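Can I ask to see what my town council has actually spent our money on?

Last updated: December

teapot_radical

Hello all, first time posting, so be gentle. I live in Andbridge and I've got a bit of a bee in my bonnet about our town council. They put the precept up again this year and when I asked at a meeting what the extra was for I was told "communications and engagement", and then the chair moved on to the dog bins.

So I went home and read the minutes (yes, this is my life now). There's a line in there about paying a firm called Hauksdóttir for "strategic messaging", and another one for £451 to Stoltoron with no explanation whatsoever. I looked at the payments list on the council website but it stops in the summer and half of it just says "various". I think one of the councillors used to work at Stoltoron, but I only know that from a chat in the queue at the chemist, so I'm not going to go round saying it as fact.

What I want to know is:

Can an ordinary resident ask to see the invoices themselves? I don't work for a newspaper or anything. And do I have to say why I want them? I get on all right with the clerk and I don't want her to think I'm accusing her of something, as I'm fairly sure she isn't the problem.

Also my brother-in-law says you have to pay a fee and get a solicitor to write the letter. He says a lot of things.

Thanks in advance! I'm in England if that matters.

mossy_ballot

It does matter, so well done for saying. I've done this twice with my own parish council, once over a very expensive bench, and you don't need a solicitor. You can tell your brother-in-law that from me.

There are two ways in, and people mix them up all the time.

The first is the yearly inspection of the accounts. Every summer, once the accounts for the year are drawn up, the council has to set aside 30 working days when people can come and look at the books. They have to put up a notice with the dates on, normally on the website and on the noticeboard outside the hall or wherever yours is. During that window any person interested can ask to see the accounting records for that year and the bills, contracts and receipts that go with them. If you're on the electoral roll there you're fine. You can ask for copies too, though they're allowed to make a reasonable charge for those. Looking is free.

If you're a local elector you can also put questions to the external auditor about the accounts in that same window, and object if you think something in them is unlawful. I'd keep that one in your back pocket. It takes ages and it can cost the council money, so it's not the thing to start with over one invoice.

The second is a freedom of information request, which you can send at any time of year. Put it in writing, give your real name and somewhere to reply to, and say what you want. An email will do. They've got 20 working days. You don't have to give a reason and I never have.

Now it's winter I'd go for the second. The inspection window for last year will have shut and the next one's months off, and you'll only stew.

My big tip is to be narrow. The first time, I asked for "everything about the bench" and got 40 pages of emails about whether it should have arms. The second time I asked for one invoice and the minute that approved it, and it came back before the end of the week. So something along these lines:

"Please send me a copy of the invoice or invoices behind the payment of £451 to Stoltoron, and a copy of any quote, order or contract it relates to."

That's all. I'd send a separate one for Hauksdóttir so a delay on one doesn't hold up the other. They may black out bits, a private person's bank details for instance, and that's fair enough. If they black out the lot, ask for an internal review, and if that gets you nowhere you can complain to the Information Commissioner.

On the clerk – just be nice. Mine told me afterwards she was glad somebody had asked, as she'd been trying to get the councillors to publish the payments properly for ages.

loud_about_bins

just go to the meeting and ask in public time, they hate that. Ours gives you 4 minutes. Bring friends. I once asked where the Christmas lights money went and they went ever so red. Didn't get an answer mind you

Also check who they bank with?? not sure why but a bloke on our estate always says to
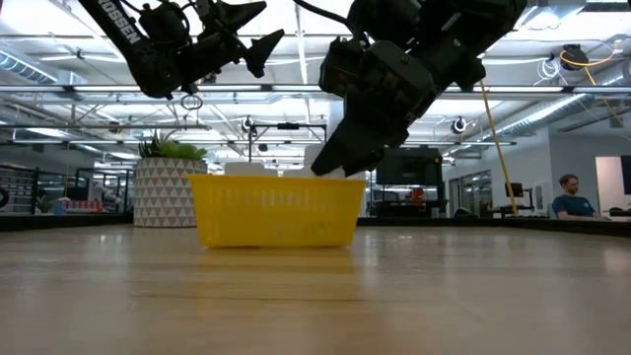
second_agenda_item

I'd agree with nearly all of what mossy_ballot says, and I'd just add a bit about the councillor side of it, as I was a councillor myself for a while (different county, no axe to grind with Andbridge).

Every councillor has to fill in a register of interests. It covers their job, any land in the area, any contracts with the council and so on, and it counts a husband, wife or partner's interests as well. For a town council the forms are usually held by the monitoring officer at the district or unitary, and they should be on the website. Ours were buried four clicks down under "Governance" and then under a surname, so do keep digging.

Have a look for your Stoltoron person on there. Bear in mind though that *used to work* for a firm isn't the same as works for it now. A job they left years back may well not need declaring, depending on your council's code. You were right to keep it out of your post as a fact, and I'd keep it out of your emails to the clerk too. Ask for the papers, read the papers, then see what you've got. I've watched a perfectly good question get thrown out because it had an accusation bolted to the front of it.

The other thing worth asking for is the council's financial regulations. Most of them say how many quotes you need above a certain amount and who can sign off the small stuff. With a payment that size it's quite possible the clerk could approve it on her own and nobody did anything odd at all. We had a £221 bill from Jikura that had the whole village up in arms one spring and it was the yearly charge for the website. Terrible website, but a perfectly proper bill!

The "strategic messaging" would interest me more. See if it's a one-off or if they've signed up for a year or longer, and look for the minute where it was agreed. If you can't find a vote anywhere, that's your question for public time, and I'd send it to the clerk in writing a few days before so they can't say they'll have to get back to you.

teapot_radical

Oh this is brilliant, thank you so much. I've sent two emails this evening, one for each firm, and I was so polite I nearly asked after the clerk's cat. I've found the register as well, and ours is only three clicks down. Two of the forms haven't been filled in past the name and address, so I suppose that's my next email. Will come back when I hear anything.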